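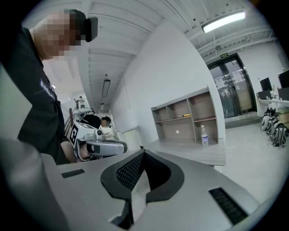 Ticket: right gripper drops out of tracking mid-recording
Project: Masitz (student manipulation project)
Opened: December 3, 2021
Status: open, waiting on a second opinion

Hi all, me again, sorry! We're trying to get a clean set of two-handed demos before the end of term and the right gripper keeps vanishing on us. The left one is fine all day long. The right one tracks nicely for a bit, then its pose freezes in the viewer and jumps when it comes back - sometimes by a whole hand's width.

What I've tried so far:

Restarted the Nedolico logger and both grippers. No change.

Wiped the tags and both lenses with a soft cloth. Felt good, did nothing.

Swapped the USB cables over. Fault stayed with the right gripper, so I'm happy to rule the cables out.

Ran the tag check with the gripper held still at chest height. 500 frames, 3 missed, so it can clearly see the tags when it wants to.

Ran it again while turning my wrist as if putting a screwdriver down. 59 missed this time, nearly all of them in one clump.

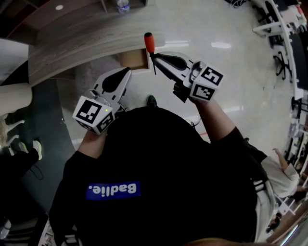 Both grippers held out, screwdriver in the right one.

So my guess is it's the angle, or glare on the tags when they tip back towards the ceiling lights. I've got exposure on auto at the moment, and I'm a bit scared of touching it as the Gosselin calibration file was made that way (would I have to redo the lot?).

Next up I'll try a fixed exposure on a copy of the config and post the log. If anyone has a matt set of tags printed, please shout, I'd love to borrow 2!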